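4.2 Open-day sessions at Dukville

The second part of the study took place during the December open day at the Dukville site. The lab had agreed to let visitors handle the Rineo gripper themselves, and we used the occasion to collect demonstrations from people with no training in robotics. In the earlier sessions (Section 4.1) all demonstrations came from two lab members who had used the tool for months. We wanted to know how much of the quality of that data depended on who was holding it.

Visitors came in through the main hall and were directed to the demonstration room by a member of the host team. Each visitor read a one-page sheet, signed the consent form, and watched one demonstration by the second author (Moroz). They were then handed the gripper and asked to pick up a soft toy and set it down somewhere else on the same table. No target position was given. Visitors could sit or stand, and could use either hand. A session lasted 15 minutes at most, and visitors were free to stop earlier.

Soft toys were chosen for two reasons. They tolerate a badly aimed grasp, and children and adults both understood the task without further explanation. The toys also differ in ways that matter for grasping. A long narrow body can be closed on from either side, but a rounded one tends to roll away if the fingers arrive unevenly. 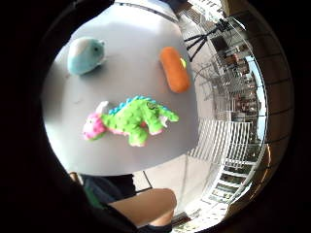
We recorded 3,073 pick-and-place attempts over the day. An attempt was counted from the moment the fingers began to close until the toy was released or dropped. Of these, 667 were discarded before labeling. The most common reason was that tracking was lost when a visitor turned to speak to someone and swung the tool away from the table. Other attempts were dropped where two people had hold of the gripper at once, usually a parent helping a child.

Labeling was done by the two authors using Tevorex, with a shared set of 500 attempts labeled by both to check agreement. Disagreements were mostly over partial grasps, in which the toy was dragged along the surface before being lifted. We settled on treating these as successful if the toy left the table at any point before release. The same rule was then applied to the lab data so that the two sets could be compared.

Two changes were made during the day. In the morning, visitors waiting in line stood close to the table and gave advice, and several people changed their grip in response. After lunch the line was moved back into the corridor. We also stopped correcting how visitors held the handle. Sachdeva had been doing this out of habit, and it made the early recordings look more like our own. Morning and afternoon attempts are therefore reported separately in Section 5.

Figure 3. Order of steps in a visitor session at the Dukville open day, from consent form to release of the last toy. The dashed box marks the step removed after lunch (handle correction). The layout of the diagram follows the Bakker protocol used in Section 4.1.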